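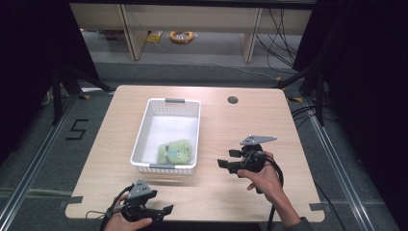 Toy storage is sold to parents as if the right tub will change the child. I doubt it. I have tidied soft toys in my own house and in other people's for long enough to have seen a good many systems go in and most of them go out again. What I will say for a plain white plastic basket with holes in the sides and a grey grip at each end, with one green plush toy lying in the bottom, is that you can see at a glance what is in it. The questions below are the ones readers send me most.

Filed under: Home & Tidying > Toys > Your Questions

Do I need baskets with holes in them?

Need is a strong word. The shops like to talk about airflow, and I've yet to see a teddy saved by it. If you put toys away damp, they will smell, holes or no holes. Dry them first. I do like holes for one dull reason - crumbs and fluff show up and you can shake a fair bit out over the bin.

How many soft toys should go in one?

Fewer than will fit. Once a child has to dig, the whole lot ends up on the carpet. Chiamaka Ojo wrote to me in August to say she had got 21 into a single basket by rolling them up. I believe her, but I'd like to know how many came out again without a row.

Are the handles worth paying extra for?

Sometimes. A rubbery strip where your fingers go is kinder than a bare plastic edge, especially if you carry the thing up and down stairs. Soft toys weigh next to nothing though, so don't be talked into a heavy-duty version. Wooden blocks are another matter.
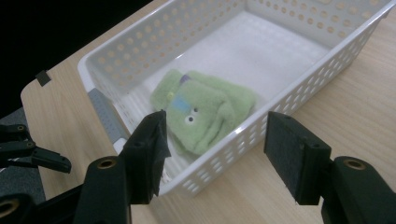 What about toys with eyes and little bits sewn on?

Check them before they go away, and keep checking. Give each eye a proper tug. Stuck-on eyes are the worst in my experience, and I wouldn't leave them with a baby whatever the packet says. Tabs and patches mostly come loose at one corner first, so a minute with a needle is usually enough. If an eye has gone missing, look through the whole basket before you hand anything back.

Can I wash a fleece toy in the machine?

Read the label. If there isn't one, I'd do it by hand in cool water and squeeze it out in a towel. People swear by a pillowcase in the machine. It has worked for me and it has also given me a lump with one flat ear.

You were rude about the Wusteneo set. Have you changed your mind?

No. It was five tubs in fading shades of oatmeal and the lids didn't sit flat. The Ornik one is better made, but I still can't see why anybody wants a lid on something a three-year-old opens all day.

Should I label them?

If the child can read, perhaps. If you can see the toy through the side or over the top, the label is for visitors.

Where do I put the basket?

Low down, where the child already plays. On a table is fine while you sort, but it won't stay tidy there.

Last updated November 13, 2022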